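Speaker notes — Buying your second gripper before your first robot
Lunch session, Gagnon room, July 2, 2018
Speaker: Huguette Hoarau
25 minutes plus questions. Keep water handy. Clicker is in the blue folder.

SLIDE 1 — Title

Say hello, thank Loïc Hervieu for setting up the room. Ask for a show of hands: who has a capital request going in this November? Who has one going in and hasn't started it? (Pause. Let them laugh.)

I love this part of the year. I know that makes me odd. But a budget request is the one time we get to sit down and say out loud what we want the lab to be able to do, and I think we rush it.

SLIDE 2 — What we asked for last time

Our request last year was one line: "robot arm and accessories." It came back with one question written on it: "which accessories?" Fair enough!

We'd spent months on the arm. Reach, payload, mounting, the lot. The gripper got an afternoon. Then the arm arrived and every single conversation we had from then on was about fingers, pads, screws and cables.

Don't name the arm supplier here. If someone asks, see me after.

SLIDE 3 — Start with the hand-held tool

This is the bit I'm most excited about, so slow down.

You can learn a huge amount with a gripper on a handle, no arm at all. You hold it, you squeeze things with it, you watch what the pads do. We got ours going on an ordinary table. Tímea Szűcs had it working before the paperwork for the arm had even left the building.

What it taught us to put in the budget:

Pads. They wear, and you'll want to try more than one surface. Put them on their own line.
Fasteners. Boring, cheap, always missing on a Friday.
A second set of fingers. If one cracks you lose the week.
A camera mount that stays put when you knock it. You will knock it.
Objects. Yes, things to pick up. More on that in a minute.

SLIDE 4 — Two quotes

Read the figures out, people at the back can't see them.

Drarken quoted $2,312 for the gripper kit. Uvarell quoted $2,151. On paper that's a difference of $161 and you pick the cheaper one and go home.

Then Inès Sabatier read both quotes properly. The Uvarell price had no spare pads and the freight was extra. Drarken's had one spare set and freight to the door. By the time we'd levelled them out, Drarken was ahead, and we went with them. I'm not telling you to buy from Drarken. Your list will be different and so will your freight. Ask both firms to quote the same list, in the same order, with the same delivery address. It took Inès two emails.

Also ask: how long for replacement parts? One of them told us 17 days and the other 16, so that didn't help us choose at all, but it did tell us how many spares to keep in the cupboard.

SLIDE 5 — The objects line

People always smile at this one. Our finance office queried it too. Florian Chevalier rang me up and asked why a robotics budget had soft toys in it, and we ended up having a really good chat.

My answer to Florian: a hard box only tells you whether the gripper closes. A plush toy squashes and bulges out around the pads, and that gives you something to look at and argue over. Packets are good too, the crinkly plastic kind, with a lid or a flap. Cheap stuff, bought locally, replaced without a form.

He approved it. He also asked to have a go with the tool, and he's welcome back any time.

SLIDE 6 — Planning for space and people

Table: budget for a proper one, or at least book one. Think about where cables go and who'll be standing at the far side.
People: the hours are the big cost. Utetti, our pilot project, went over on staff time and on nothing else. Put the hours in even if they're paid from somewhere else, so the person reading can see them.
Training: half a day each. We left this out. Don't leave it out.

If running late, skip straight to the template.

SLIDE 7 — The template

One page. Columns are item, why, quote one, quote two, spares, lead time. Loïc has printed copies by the door — please take one, scribble on it, and send me your changes. The "why" column is the one I'd spend the most time on. Write it for Florian.

SLIDE 8 — Questions

Leave the picture up while people talk. Likely ones:

"Can we borrow yours?" Yes, book through Tímea.
"Is leasing cheaper?" Don't know yet, Inès is looking into it.
"When do we get the arm budget?" Ask me in November.
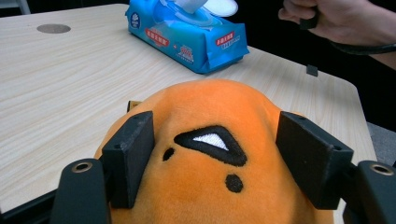
Slide 8: Orange plush between the gripper pads, packet of wipes on the table behind.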